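October, 06:40

Cold start again. The boiler took two attempts to light and the return pipe was still tepid when I left the kitchen. Pressure at the gauge had dropped overnight, so the slow loss is real and I shall have to lift the boards in the hall after all.

Geert Mertens came over from Corcombe with the replacement valve. The thread is correct but the body is longer than the old one by the width of a thumb, and the pipe will need cutting back. He recommends draining the upper circuit only. I would sooner drain the lot, flush it and put fresh inhibitor in while the system is open. We left it undecided.

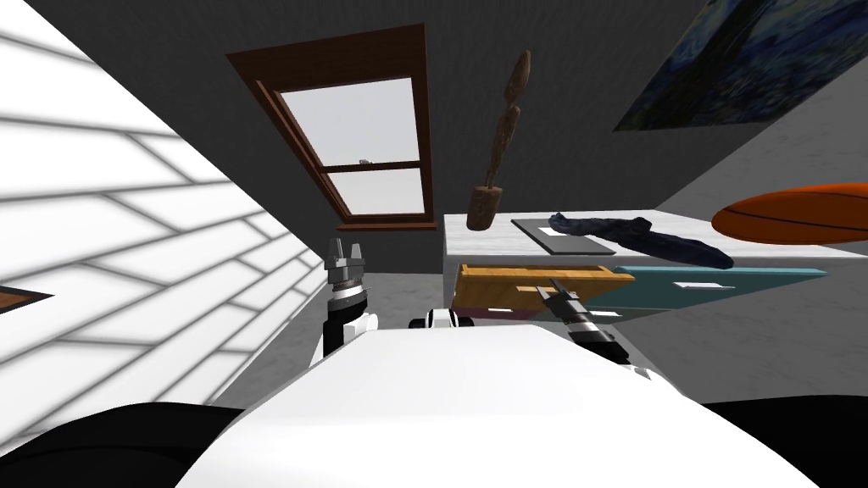
Rendered view, gripper at the orange drawer.

Read the Smits manual after lunch. The section on balancing assumes every radiator has a lockshield, and ours in the back bedroom has none. Wrote to Ineke Dierckx to ask whether she still has the old pipe drawings. The tank in the loft holds around 40 litres by my reckoning, less whatever the sludge takes up.

18:15. Pressure down again, by less than yesterday. Hall boards up tomorrow, starting at the door end. Need: jointing compound, a new blade for the pipe cutter, old towels.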